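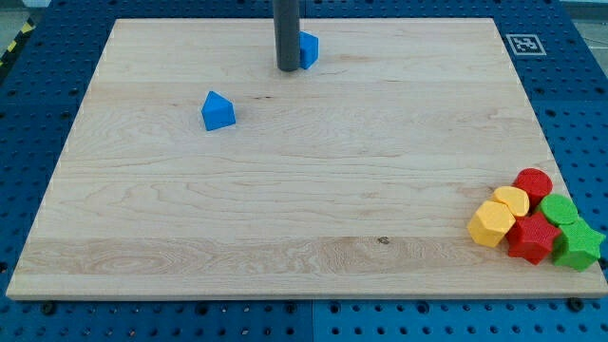 Maple board, glued planks, with one small knot right of center.

Prordale Slide-Out Camp Kitchen for Truck Campers

I've been living out of a pop-up truck camper for three seasons now, and I got so tired of cooking hunched over under a low ceiling that I built myself a kitchen that slides out of the back of the truck. Then people at campgrounds kept asking where they could get one, so I make them to order in my shop in Pirndale.

The Prordale rides on a pair of locking slides and sticks out 31 inches when it's open, which gives you room for a two-burner stove (not included) and still a decent spot to chop onions. I drove mine over the washboard on the Hafstein road all last June with a full spice rack and lost one jar of paprika – my own fault, I left the lid loose!

It weighs 126 pounds empty, so please check your payload before you order. I know, I know, but camper plus water plus dogs adds up fast.

Fits most full-size beds with a side-entry camper. For short beds you want the Tundenska, same idea but with one drawer fewer.

What you get: the kitchen box, slides, mounting bolts, and 3 drawers with latches. Installation takes an afternoon if you've got a helper and a decent drill.

I build in small batches, so the wait is usually some 3 weeks. Send me your truck's year and bed length and I'll write back with a price – evenings are best for phone calls.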